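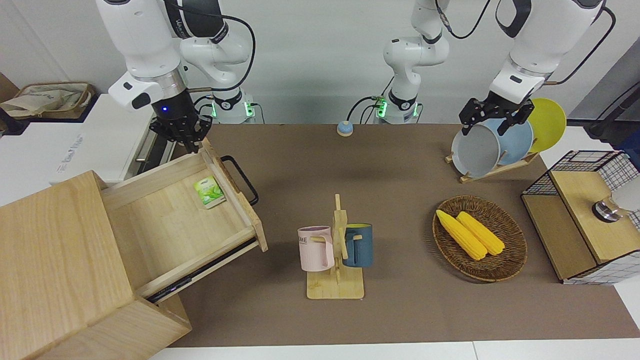
Dernarex é um kit de bancada com dois braços robóticos, vendido como conjunto fechado: os dois braços com as suas bases, as garras, os cabos e o programa de controlo Ukon. Nesta galeria reunimos fotografias do kit a trabalhar com objetos de cozinha, que é o tipo de montagem mais pedido por escolas técnicas e pequenos laboratórios. A lista de objetos é livre e cada cliente usa o que tem. Na nossa mesa há um armário de madeira com a gaveta aberta e uma saqueta verde e branca lá dentro, um suporte com duas canecas, um cesto com espigas de milho e um escorredor com pratos. Nada disto vem na caixa do kit.

Página atualizada em 4 de setembro de 2025.

O que está incluído

Dois braços, duas bases, duas garras de dois dedos, cablagem, fonte de alimentação e uma licença do Ukon para três postos. O tapete de mesa é fornecido à parte pela Plivwood, que também faz móveis de madeira para quem quer ensaiar gavetas e portas. Quem já tiver uma bancada pode dispensar os dois. O tampo tem de ser rígido e ficar bem nivelado; uma mesa dobrável não serve.

As bases ficam na borda de trás do tampo, com os cabos virados para a parede. Recomendamos deixar 30 centímetros livres entre a parede e a mesa, para poder mexer nas fichas sem desmontar nada. Com menos espaço também se monta, mas trocar um cabo passa a ser uma tarefa demorada.

Gaveta e prato

O exercício da gaveta é dos primeiros que sugerimos a quem está a começar. Obriga a pensar em dois problemas diferentes: puxar por um puxador rígido e depois alcançar um objeto pequeno num espaço com paredes. Uma saqueta de chá é leve e dobra com facilidade, por isso convém começar com a garra em velocidade reduzida. No Ukon, o limite define-se no separador Do, em percentagem. O valor de fábrica é 100 e costumamos baixá-lo para 30 nas primeiras sessões.

Cada braço tem o seu próprio perfil, e os limites de um não passam para o outro. É um ponto que gera dúvidas no apoio técnico: quem baixa a velocidade do braço direito continua com o esquerdo no valor de fábrica.

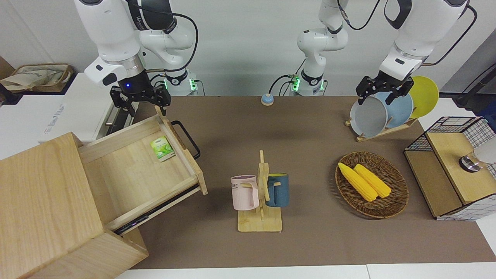 Braço direito com a garra aberta sobre a gaveta; braço esquerdo a segurar o prato cinzento no escorredor.

Os pratos seguram-se pelo rebordo. Para peças de faiança pesada sugerimos as pontas de borracha, vendidas em separado. Com pratos leves, as pontas de série chegam.

O programa guarda até 400 posições por projeto. Para uma sequência de cozinha simples é mais do que suficiente. Quem precisar de mais pode dividir o trabalho em vários projetos e chamá-los uns a partir dos outros.

Vista dos dois braços sobre o tapete

O braço direito trabalha do lado do armário e o esquerdo do lado do escorredor. A zona do meio, onde estão o suporte das canecas e o cesto, fica para exercícios em que os dois braços partilham espaço. Nesses casos o Ukon pede que se indique qual dos braços tem prioridade. Se o campo ficar vazio, a sequência não arranca e aparece um aviso no ecrã.

As cores dos objetos também contam para quem usa uma câmara ligada ao programa. Pratos de cores distintas, como o cinzento, o azul-claro e o amarelo, são mais fáceis de separar do que um jogo todo branco. Sobre um tapete castanho as peças claras destacam-se bem.
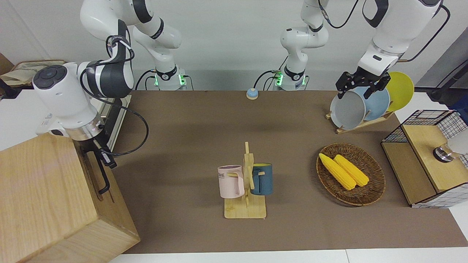

Encomendas e prazos

O kit Dernarex é montado por encomenda. As encomendas confirmadas até ao fim do ano são entregues a partir de janeiro. A entrega inclui uma sessão de instalação à distância; a instalação no local é orçamentada à parte, conforme a morada.

As escolas podem pedir uma segunda licença do Ukon para uso em sala, sem ligação aos braços. Serve para os alunos prepararem sequências antes de irem para a bancada.

Peças sobresselentes (pontas de garra, cabos, parafusos das bases) mantêm-se em catálogo e podem ser pedidas pelo formulário de contacto, indicando o número de série gravado na base.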